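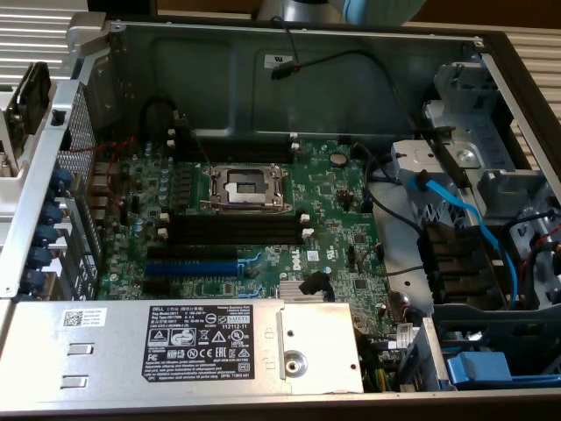
Sun 13 January

My cousin Lakshmi Bhat says I am the only person she knows who buys a computer in order to take it apart. This is a little unfair. I bought this one in June, I used it for half a year without opening it, and I only took it apart because it became so loud that I could not hear the radio next to it.

It is an old Dell tower from a second-hand shop in Justdale. The man in the shop had a whole shelf of them, all from the same office, and he let me choose. I chose the one with the fewest scratches. I know that scratches say nothing about the inside, but when you cannot see the inside you must choose by something.

My plan was small in the beginning. I wanted to clean out the dust, put new paste under the cooler and close it again. One evening, I thought. Then I looked at the cooler, and the cooler led me to the processor, and when the processor was out I thought that I can also wash my hands of the old memory, which I wanted to replace anyway. So now everything is out and it is the second weekend.

I want to write down how I did it, mostly for myself, as I will surely forget the order. In my first job, at Kurup, I repaired sewing machines, and there the rule was that you lay the parts on a cloth from left to right in the order they came off. I still do it like this. The cloth is an old pillowcase. The screws go in an egg box, one hole for each place in the case, and I write a letter next to each hole with a pencil.

First I laid the tower on its side and took off the side panel. If you have only ever worked with the case standing up, please try it lying down. You don't have to hold anything with your knee, and a dropped screw stays where you can find it (mostly).

The cooler was stuck. I had read that the paste becomes hard with the years, and it had. I did not pull. I turned it a very small amount to one side, then to the other side, many times, and after a few minutes I felt it become free. The old paste was grey and dry like the clay my niece brings home from school. I cleaned the metal with alcohol and coffee filters. Coffee filters leave no fluff, this I learned from Hema Amin, who has the desk next to mine and builds computers for half of the office.

The processor was easier than I feared. You press the little lever down and away, it comes up, and the metal plate opens with it. I held my breath and lifted the processor by its edges. What is under it is beautiful, I think, all that fine gold. It is also the part which frightens me most in the whole machine. Hema once bent a contact in one of these with the corner of her sleeve and it was the end of the board. So I put a small protective cover in the socket while it is empty, and I roll up my sleeves before I go near it.

For the memory slots you push the white latches at the ends outwards and the stick comes up by itself. There is one set of slots on each side of the socket, and I did not know this when I bought it. I had thought of it as a simple office computer. Before I ordered anything I sat down with the manual, because the slots must be filled in a certain order and in pairs, and the manual explains this on two different pages which do not quite agree. I followed the second page. Hema also says the second page.

The new sticks come from Semano and I should have them this week. I paid 59 for them, and the postage was a little extra. In the shop in Justdale the same ones were 179, so I did not think very long. They are used, of course. Everything in this computer is used.

For the dust I have a soft brush of the kind for watercolours, and I brush towards the vacuum cleaner, with the hose held well away from the board. The worst place was the grille at the back. Each small hole had its own grey plug. I did them with a toothpick, and around 384 of them I counted before I gave up counting and put on the radio. The finned heatsink lower down on the board was also bad, but there the brush was enough. I did not take that one off. It sits well, it is not hot in normal use, and I have learned to leave in peace what is not broken.

One question is still open, and if somebody who reads this knows the answer I would be glad. The small round battery on the board is as old as the rest. The clock was always right, so it still has some power. Should I change it now, when I can reach it so easily, or wait until the clock begins to go wrong? My feeling is to change it. It costs almost nothing, and when the cards and cables are back in it will be much less pleasant to reach. But I have the feeling that I will then lose some settings which I do not remember making.

Lakshmi asked me on the phone what it is all for, when a new one would be quicker. I use it for my photographs and for the scanned letters of my grandmother, which I am slowly putting in order by year. The letters do not need a quick computer. A quiet one would be nice.

Next weekend I will put it together again, from right to left on the pillowcase. I have bought a new tube of paste, and I have practised on a jar lid how much is the size of a pea.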